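Home News Features Food Letters Back Issues

The man who runs the allotment café at Greveck would rather not be called a chef. "I heat things up," he says. "Sometimes I cool them down again." He has been doing both for 30 years, first in a works canteen in Gastberg and now in a hut beside the compost bays, where lunch is soup, and on Fridays a different soup.

He took the place on one September, with two rings, a kettle and a lease he hadn't read. The lease, when he got round to it, forbade frying. "So that was the bacon gone. I had a sign painted and everything." The sign is still up — he has turned it to face the wall.

What he serves depends on what the plot holders can't get rid of. In summer that means courgettes, left on the step before he arrives, sometimes up to three carrier bags of them. He speaks of courgettes the way other people speak of in-laws.

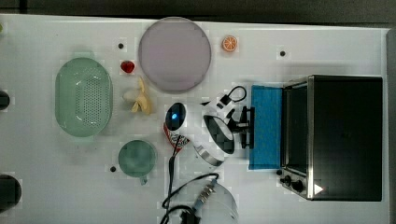

Fruit, a colander and a mug on a white table.

He is firmer on the matter of bread. It comes from Tanguy, the bakery over at Kakcombe, and it comes late. He once tried baking his own and gave it up after two loaves. "The first one we ate out of politeness. The second is holding the shed door open."

His customers, he says, are loyal and rarely satisfied. One has complained about the leek and potato every week for years and always has a second bowl. Another brings her own salt. He has thought about putting up the prices, but he would have to repaint the board, and the board is the nicest thing in the hut.
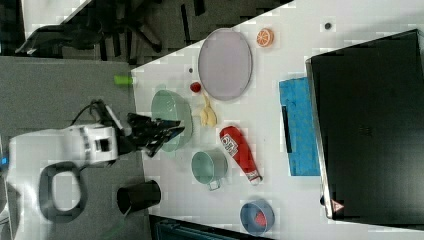
Would he ever go back to a proper kitchen?

"They'd have to ask me first, and they haven't. I like it here. I can see the weather coming and I'm home by three."

He then excused himself to look at the soup, which was parsnip, and came back to say it was still parsnip.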